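December 13, 2018

Right, the Volon navigation runs finished overnight, so here's me writing it up before I forget everything. The agent gets a rendered view plus the word for a target ("sink", "door" and so on) and has to find its own way there. I trained on 700 rooms and held back 300 episodes for testing.

Success came out at 55 per cent with the depth input and 54 without it. One point! After all that faffing with the depth channel – I could have spent the week on the reward instead. Cormac reckons the gap is well inside the noise and I think he's right, so I'll do more seeds before I say anything to the Keogh lot.

Most of the failures I've watched so far are in tight spots near doorways. The agent turns too early, bumps the door, backs off and does it again until the steps run out. A bigger collision penalty just made it timid – it sat still and spun.

To do: try smaller turn steps, log collisions by type, and ask Cormac Mac Giolla whether the old Dreltell maps still load.
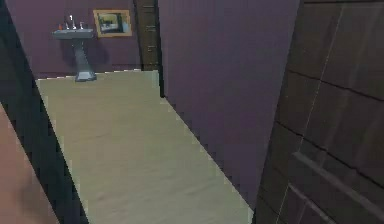

Agent's view with the big brown door close on the right, sink on the back wall.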